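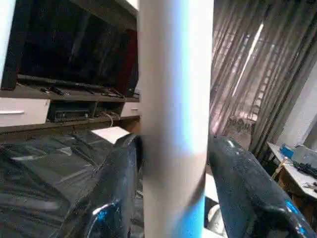
Mueble de televisión con cajones blancos y hueco central abierto, junto a una ventana con visillos.

Ordenar el mueble del televisor: cables, mandos, polvo y reflejos

El mueble del salón acumula tres problemas distintos —cables, objetos pequeños y polvo— y conviene tratarlos en ese orden. Si se limpia primero, al mover los aparatos vuelve a caer suciedad sobre lo ya repasado. El procedimiento que sigue sirve para muebles bajos con estante bajo la pantalla, cajones laterales y un hueco abierto para el receptor o el reproductor.

Antes de empezar

Apague los aparatos y desenchufe la regleta. Deje enfriar la pantalla 20 minutos. Haga una foto de las conexiones traseras con el móvil y marque cada cable en los dos extremos con cinta de papel. Escriba el nombre del aparato, no el del conector: «receptor» se entiende dentro de dos años, «HDMI 2» no siempre.

Material: dos paños de microfibra, una brocha plana de cerda blanda, agua destilada, bridas de velcro, cinta de papel, rotulador, lámina de plástico para cubrir.

Cubrir lo que está cerca

El polvo de la parte trasera del mueble se deposita en lo primero que encuentra. Cubra sofás, cajas y bultos próximos con lámina de plástico y sujete los bordes con cinta de papel, que no deja restos en la tapicería. La lámina fina de Neseck se desgarra al arrastrarla sobre una esquina; para bultos con aristas es preferible un plástico grueso, aunque pliegue peor. Al terminar, recójala doblando la cara sucia hacia dentro.

Cables

Un cable que cuelga por delante del hueco central se engancha al abrir el cajón contiguo. Páselo por detrás del aparato y recoja el sobrante en un lazo amplio, nunca en un rollo apretado. Fije el lazo con velcro a la trasera del mueble. Las bridas de plástico rígido solo son recomendables en instalaciones que no se vayan a tocar.

Si la trasera no tiene pasacables, se puede abrir uno con una corona para madera. Perfore desde la cara vista hacia atrás y lije el canto. La grapa adhesiva Beltska aguanta bien sobre superficies lacadas; sobre madera oscura encerada se despega, y hay que desengrasar antes la zona.

Compartimento del aparato

Un receptor necesita aire por arriba y por los lados. No apile nada encima. Deje 20 mm libres a cada lado como mínimo, o más si el manual lo pide. Cepille las rejillas con la brocha seca y aspire al mismo tiempo a potencia baja. No use aire comprimido dentro del hueco: empuja la pelusa hacia el interior del aparato.

Mandos

Los mandos sobre el estante, bajo la pantalla, están a la vista pero acaban cruzados unos con otros. Dos soluciones:

Bandeja baja. Debe ser más corta que el fondo del estante y no superar la altura del pie del televisor. La bandeja Groso tiene base de fieltro y no raya.

Cajón. Reserve la parte delantera de uno de los laterales y coloque un separador. Retire antes las pilas de los mandos que no se usan y guárdelas aparte.

Frentes blancos y madera oscura

En los frentes blancos las huellas se concentran en el canto superior y alrededor del tirador. Paño húmedo con una gota de jabón neutro, después paño seco. Si queda una línea gris bajo el tirador, afloje los tornillos y limpie por detrás.

En la madera oscura, paño apenas humedecido y siempre en el sentido de la veta. El limpiador Entwistle en envase de 600 ml da un acabado mate aceptable, pero deja velo si no se retira enseguida.

Pantalla y ventana

La pantalla se limpia apagada, con microfibra y agua destilada aplicada al paño. Nada de alcohol ni limpiacristales.

Con una ventana al lado, un visillo fino atenúa la luz pero deja pasar una franja clara por donde las telas no se solapan. Compruebe el reflejo sentado en el sofá, a la hora en que se usa el televisor. Suele bastar con solapar las dos hojas del visillo un palmo o girar ligeramente la pantalla hacia el lado contrario.

Última revisión: 23 de diciembre de 2018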